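Last revised September 15, 2021. Maintained by Kuo-hua Yuen; corrections to Alcides Peixoto.

# Sotville Tableware Pattern Names

A plain list of the names people use for decorated plates, bowls and cups, collected from second-hand sellers in Sotville. It was put together to help label stock consistently – one seller's "canteen rim" is another's "band and line".

## Contents

- `names.csv` – 420 rows, one pattern name per row
- `sources.csv` – 11 sellers, with the dates each was visited
- `merged.csv` – 174 names left after duplicates were combined

## Columns

| Column | Meaning |
|---|---|
| `name` | Pattern name as written on the tag |
| `rim_colour` | Colour of the outermost band, blank if none |
| `lettering` | Any words on the piece, in the original script |
| `seller` | Key to `sources.csv` |

Rim colour and lettering are recorded separately. An inner line goes in the name, so teal with a red line is entered as `teal` under `rim_colour`.

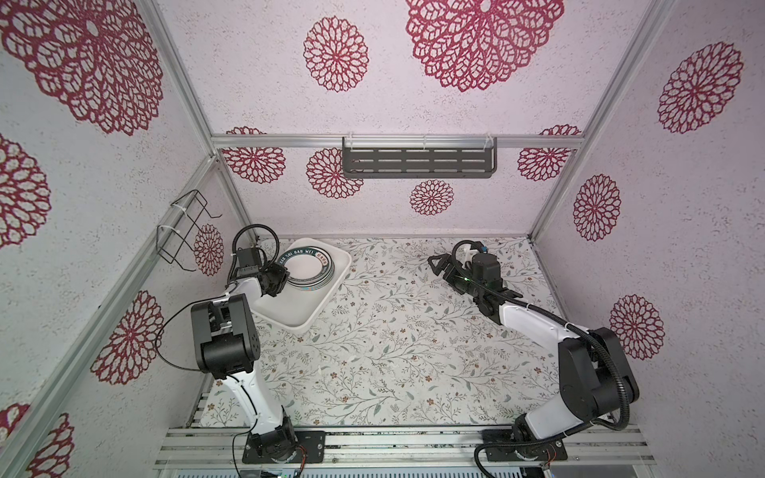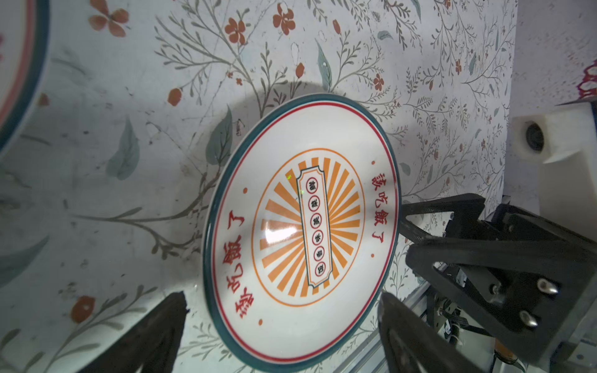
Spelling follows the tag, even where the tag is wrong. "Vieira" and "Viera" were both in use and are merged under the first. Gikum is a shop name and was removed from the pattern list in January.

## Known gaps

- Sillero tags have no prices, so price was dropped from all files.
- 3 sellers wrote names by hand and some readings are guesses. These end in `?`.
- Grey and silver rims were not told apart before the second round of visits.

## Use

Files are UTF-8, comma separated. Open them with the encoding set by hand if your spreadsheet program garbles the `lettering` column. Free to copy and alter – please keep the `seller` key intact.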